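Laseck Laundry Days are back, and you're invited to fold with us

Judden, October 2018

I get asked all the time why a folding class needs a press release. Well, we had 145 people on the waiting list by the end of August, so I think folks would like to hear that Laseck is opening up more spots!

We keep it simple. You get a big covered surface, a pile of clothes and plenty of time. I always start people on something blue with a collar or a button, if we have it — buttons keep you neat.

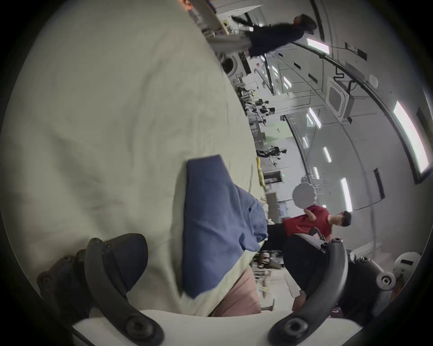 Gachanja wrote to ask if you should button a shirt all the way up before you fold it. Top button and one in the middle is enough, I'd say, and smooth the sleeves back before you bring the sides in.

Spread the piece out wide first, even if it looks worse for a minute (mine always does). Push the bumps toward the edge with flat hands, then fold. Pink things, blue things, towels, it's all the same move.

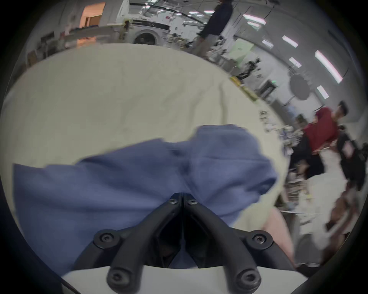
Blue fabric on the cream cloth, with a bit of pink to the right.

The new sessions run 2 hours and cost nothing, thanks to a grant from Dundix. They gave us $1,234, and most of it is going to sheets, hangers and soap. We have room for 300 people through the winter, and you can bring your own basket if you have a stubborn one at home.
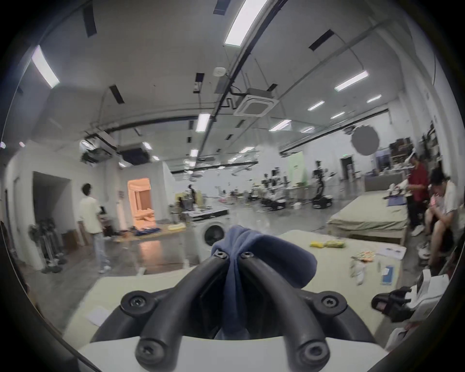
One reader wanted to know whether dark blues can go in with the pale sheets. I wouldn't, at least for the first few washes.

To sign up, stop by the Laseck front desk in Judden or drop us a note.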